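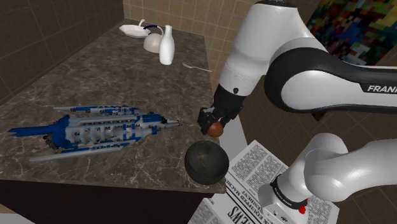
The Egg Rule, and Other Things I Wish We'd Written Down Sooner

I've been chewing on kitchen robot rules since November, when Mohammed-Awal Abubakari sent me the draft that he and his group at Skavstead have been using for their simulated handling tests. It's 2 pages long. I've read parking tickets with more padding, and I loved it!

Everything in the draft happens in simulation first. A robot doesn't get near a real counter until it has handled a pretend egg 199 times on a pretend one, with the same settings throughout. You can't tweak the grip halfway through and keep the good runs – that's rule one, and it's the one people break. (I've broken it. I was in a hurry and the numbers looked so nice.)

Rule two is about clutter. Mohammed-Awal wants stuff on the counter – a milk bottle, a spoon, a pot with a lid, something odd that has no business in a kitchen. A robot that can only pick up an egg from a bare surface hasn't learned much about kitchens, and you should see mine on a weekday. The draft says to write down what was out and where it stood, so another lab can set up the same mess.

Then comes the part I argued with him about, which is naming the hand. Brudley used to report one score for "egg handling" and leave it there. But a two-finger gripper and a hand with more fingers are such different tools that lumping them together tells a reader nothing. The draft makes you report each one by itself, with the failures listed next to the successes. I thought that was fussy. Then I tried comparing an old Brudley report with one from Fiadzo and gave up before lunch.
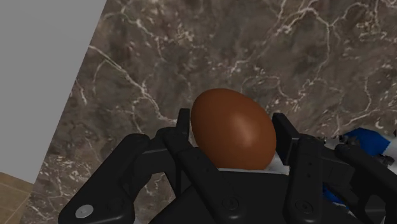

Robot fingers on either side of a brown egg, in simulation.

My favorite line in the whole thing covers near misses. If the shell gets squeezed past your stated limit, the run is a fail, even if the egg looks perfect afterward. Fiadzo went back over 981 old runs with that rule in hand, and 80 of them flipped from pass to fail. Ouch! They published the new count anyway, and good for them.

What's missing? I'd like a rule on how long a hold has to last, and so would the folks at Jakberg, who have been asking for one longer than I have. Mohammed-Awal says it's coming in the next draft, along with something on round objects that can roll off a counter.

We use cookies to improve your reading experience. By continuing to browse, you agree to our cookie policy. Accept | Manage settings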